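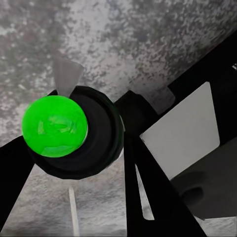 Sim render, wrist view, speckled gray ground. Green ball against the round black housing, black fingers either side, thin white rod near the bottom.

Aug 12, 2019

Sim example collection, Sterkdale bench, rod and ball set

Goal for this round is 60 clean episodes for the Larnari policy, all from the wrist view, all on the speckled ground. We had 5 usable ones left over from the last round and I am not counting them, as they were made with the old joint limits.

Ran the collection script in the morning with the Slaoui controller and the default start poses. First few episodes saved fine, then the writer stalled. The cause was the disk quota again. Moved the old logs to the shared drive and restarted. Episode numbering picked up from where it stopped, so there is no gap, but two episodes have the same start seed. I deleted the second one of the pair and made a note in the index file.

Checked the view before going further. The ball is easy to pick out. The rod is not. It is off-white and thin, and on the pale patches of the ground it will not have much contrast. I don't want to change the rod color yet. The rod on the real bench is close to white too and I would like the model to see the hard version early. If the first training run can't find it at all, we can make a second set with a darker rod and compare.

The black parts are another matter. The fingers, the bar and the housing all render close to the same value, with only faint highlights along the edges. For a person that is fine. For the segmentation labels it doesn't matter either, since those come straight from the sim. But the policy only gets color, and I suspect it will have trouble telling where one finger ends and the housing starts. Options:

Raise the roughness on the finger material so it picks up more light.
Add a second light from the left, low.
Leave it alone and let randomization deal with it.

Went with the second option for half of the remaining episodes. It is one line in the config and easy to undo. The other half stay with the even light so we have both. Light setting is written in each episode header under "light_b", value 0 or 1.

Ground texture

Same granite-type texture on every episode so far. I had meant to turn on texture swapping from the start and forgot. After thinking about it I left it off for this round. The Avent set already has plenty of different grounds, and mixing in a fixed one should do no harm. Do switch it on for the next round. The flag is in the scene file and not in the collection config, which is why I missed it.

Episode length

Capped at 905 steps. Most of them end well before that. The ones that hit the cap are nearly all cases where the arm hovers over the rod and keeps correcting left and right. I kept these in a separate folder named "hover" instead of throwing them out. They are no good as demonstrations but may be useful later if we train something to spot a stuck arm.

Success check is still too generous. It passes an episode if the rod is between the fingers at the last step, even when the fingers are open. Changed it to also need contact on both sides for 5 steps in a row. Reran the check over what was already saved. Pass rate before the change was 94 percent. Have not written down the new number because the rerun was still going when I wrote this, but it is lower, as expected.

Operator notes

Driving the arm from the wrist view alone is slow. The right side of the view is mostly taken up by the light gray panel and the dark block under it, so the open ground is mainly to the left and along the lower part. I found myself always coming in with the rod on the left because that was where I could see it. That is a bias and it will show up in the data. For the next batch, set the start pose so the rod begins behind the block in some of the episodes, and use the overhead view to drive while still recording the wrist view. The recorder can do this, you only need to set the display camera and the save camera separately.

Also: keep the same operator for a whole block of episodes. When we traded off in the middle of a block last time, the speed changed halfway and it was a pain to sort out after.

Files

Raw episodes are in the Sterkdale folder under rod_ball. Index is the plain text file in the same place. Don't rename the episode folders, the loader reads the seed from the name. Thumbnails get made by the night job, so if one is missing wait until the next day before asking.

To do

Finish the rerun of the success check and enter the pass rate here.
Turn on texture swapping in the scene file.
Try the rod with a start pose on the right.
Compare light_b 0 and 1 on a short training run, same seed for both.
Ask whether the Slaoui controller update is due before October. If it is, hold the big collection until then so we don't have to redo it.
Clear the hover folder off the main drive once it has been copied.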